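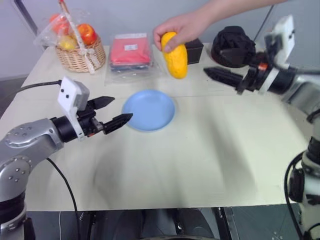
4. Sharing the table with the arms

Read this section before anyone puts a hand between the grippers. It applies to the two-arm Darnero bench in its standard layout.

A word on standards first. The sales sheet for the arms calls them safe to work beside. Treat that as a claim about the arms on their own. It says little about your table, your cables or the person setting out the fruit, and a certificate in a drawer has never stopped a gripper closing.

4.1 Before placing an item by hand

1. Press PAUSE on the operator panel and wait for the steady amber light.
2. Count to 2 after the light comes on. The light reports the command, and the arms may still be settling.
3. Check that both grippers are open.
4. Say "hand in" aloud. The second operator repeats it.

CAUTION: Pause is a software hold. For any work on fingers, wrists or camera modules, switch off at the wall.

4.2 Placing the item

5. Reach in from the far side of the table, with your forearm bare or your sleeve rolled tight. Take off rings and watches.
6. Hold the item by its upper part and set it down near the plate. Do not pass it to a gripper.
7. Withdraw the way you came and say "clear".
8. Resume only when the second operator has also said "clear".

NOTE: Items waiting their turn go along the back edge. The Wernota guide says this keeps them out of reach of the arms. We would not rely on it. Check the reach yourself at low speed, on both sides, each time the table is moved.

4.3 Cables

9. Follow every cable by eye from the arm to where it leaves the table. Leave enough slack for a full turn of the wrist.
10. Keep loops away from feet and chair legs.

CAUTION: Do not tape a cable to a moving joint, whatever the Pulgate forum suggests.

4.4 Records

Log every stop, including the ones you think were false alarms. A sheet showing 1,478 cycles and no stops tells us that the sheet was not filled in. Send completed sheets to Yu-na Noh by the 12th of each month.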